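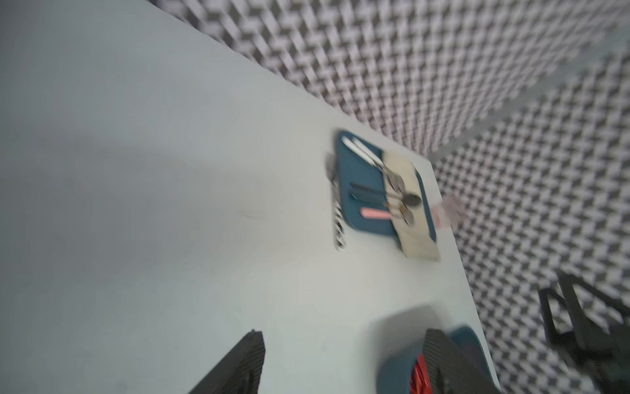 Okay, table-setting fault thread, because I finally found the thing and I'm so happy I could hug the cable tray! Short version: our arm believed it was holding a spoon for long stretches when it was holding air. The job is cutlery, and cutlery is mean. Three spoons with their bowls resting on a cream cloth in a dark teal-blue tray, thin shanks, handles going in different directions, and each one asks something a bit different of the fingers. I love this task. It has also eaten my month.

What we saw first: the fingers close, the software says "held", the arm lifts, travels over, opens up and reports success. Great! Except the spoon never left the tray. Green check mark in the log and everything.

Posted April 2022 in: Robots & Automation / Things That Broke

My first guess was grip width. Thin metal handle, big chunky fingers, so maybe we were closing to a width a hair too generous. I spent two evenings on that. It was a nice theory and I even made a chart. Changed the width, ran it again, same phantom spoons.

Second guess was the finger pads. Swapped in a fresh pair from the Semeniuk drawer (if you know our lab you know the drawer). No change at all. The old pads were fine and I owe them an apology.

Then it stopped being just annoying. On run 22 the arm carried a stale "held" from the previous pick into a new one. With "held" set, it skips the slow approach. So it came down at travel speed and gave the tray a good hard shove with closed fingers.

No one was hurt and nothing broke. Rehema Barasa was standing by with her hand on the stop button, as she always is when I'm trying new code, and she hit it so fast I was still saying "huh". Buy your stop-button person a coffee, folks.

So we quit chasing spoons and went to the logs. 29 runs, and 3 of them had the flag surviving from one pick into the next. Only 3! That's why it felt so random. You could do a whole afternoon of good picks and go home thinking you'd fixed it.

All 3 bad runs had the same line a little earlier: gripper dropped off the bus, gripper came back. A blink of a disconnect. The arm side kept the last status it had heard and carried on as if that was fresh news.

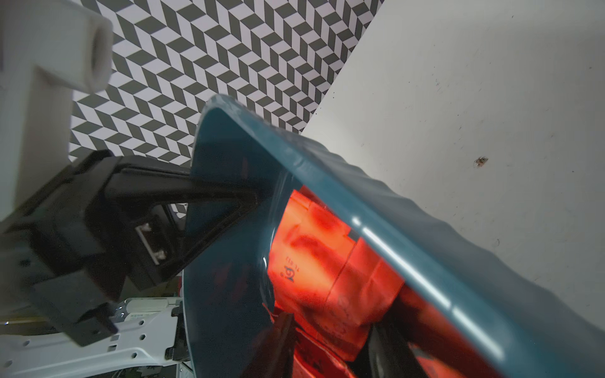
And the reason for the blink was the dullest, most wonderful thing: a connector in the gripper cable that wasn't latched all the way. Sit the wrist straight and it's fine. Roll it far over to reach something from the side and the cable pulls just enough to lose contact for a moment. I could make it happen on demand by rolling the wrist and wiggling the cable with a pencil (power to the arm off, gripper only, please don't wiggle things on a live arm).

I did a little dance. Rehema has seen it and has promised to keep it to herself.

Fixes so far, hardware side: reseated the connector, added a proper strain relief, and gave the cable more slack at the wrist. I took the clip design from the Flisano rig down the hall, those people know their cables.

Software side, and this is the part I care about more. Every gripper status now has a timestamp. If it's older than a couple of control cycles, the arm stops and asks again. After any reconnect the flag starts out as "unknown", and "unknown" means slow approach, every time.

Also "held" now needs two things to agree: the finger gap has to be wider than fully closed, and the motor current has to look like it's squeezing something. A spoon handle is thin enough that the gap alone is a pretty weak clue.

A cable fault will come back some day, on this arm or another one. I want the next one to end in a boring stop with a clear message. The message currently reads GRIPPER STATUS OLD, WAITING. Very open to something with more pizzazz.

Somebody in the replies asked if we'd have caught this in simulation. I don't think so! Our simulated gripper has never once dropped off the bus. We're adding a random dropout to it this week, and the Trestidora folks have offered to share how they do theirs, which made my day.

Still to do: same cable check on the second arm, and go back through older logs for any "success" that came right after a reconnect. I'm a little scared of that one. Some numbers I showed at Vanbridge may need a footnote, and if they do I'll post the corrected ones in this same thread.

If you run anything with a grip flag, go search your logs for reconnects tonight and tell me what you find. I'll be up!

Home Threads Tags About Search

Back to top | Contact | All posts © their author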